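Utell Student Projects – Household Robotics Group
Final report, August 2026

Working Rules for Recording Household Tasks with a Two-Armed Robot

1. How we came to write rules at all

When our group joined the Lullis project in April, we thought we would spend most of our time on the robot and very little on paperwork. We had a list of 8 household tasks, a shared drive with plenty of room on it, and a great deal of enthusiasm. What we did not have was any agreement on how a person should behave next to the robot, what a room should look like before a take, or when a take should be thrown out. After the first couple of weeks our recordings were so different from each other that our advisor kindly suggested we stop for a while and write down what we thought good practice was. This report is the result, and we have grown rather fond of it.

We read through the general safety material our department gives to every lab group, and also the house rules of Trallance, the older student project down the hall, who were generous with their time (and their coffee). Much of that was meant for a fenced work area, though, and a living room is a very different place.

2. The person beside the robot

Most of our discussion was about the supervisor, the person who stays near the robot during a take. We settled on closed shoes and long pants, a clear way to step back at all times, and nothing within reach that the person would be tempted to grab for. The supervisor stays beside the arms and never leans in between them and the task object. If help is needed, it comes from a long tool first and a hand only after the arms have been stopped.

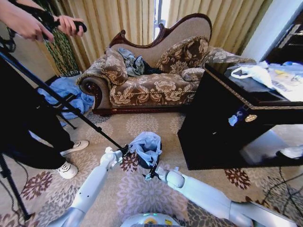 We argued for quite some time about cables. Our first draft said that no cable may lie on the floor within reach of the arms, and we soon learned that this was more than we could promise in a furnished home. The version we kept says that every cable is walked along and checked before a take, and that the supervisor knows where each one runs. It is a softer rule than some of us wanted, but it is one we could follow every day, and we felt that a rule people follow is worth a good deal more to a project like ours.

3. The room and the objects

Our second set of rules covers the room. A home should stay a home, so we do not clear away cushions, clothes or bags just to make the recording look neat. We only move things that could tip, break or tangle in an arm. Furniture feet and tripod legs count as obstacles and are noted on the take sheet, which we named Sisay after the cat in the building where we first met.

Thin plastic got a paragraph of its own. Trash bags fold, slide and cling to things, and two takes of the same task can look nothing alike. We ask the operator to write down which edge of the bag was gripped and whether the bin was upright or on its side – small details, but we missed them badly when we went back over our early work. 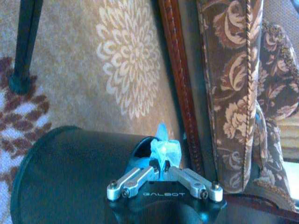 Figure 2. Wrist view: light blue plastic held in the gripper at the mouth of the dark gray container.

4. Keeping or dropping a take

By the end of the project we had 2131 takes on the drive, against a goal of 2000, and we were very happy with that. Each one was checked by a second student using 4 questions: was the supervisor clear of the arms, was the task object in view at the start, was the take sheet filled in, and did anyone touch the object by hand while the arms were moving. A take that failed on the first or last question was dropped, however nice it looked. The other two could sometimes be repaired with a note.

5. What we would change

We would write the take sheet before the first recording day and give new members a full afternoon to practice with it. We would also like a shared word for "stop" that works across languages, as we lost a little time to that in the beginning. The next group has already asked for our files, and we have left them a printed copy of the rules in the lab, with plenty of room in the margins for their own notes.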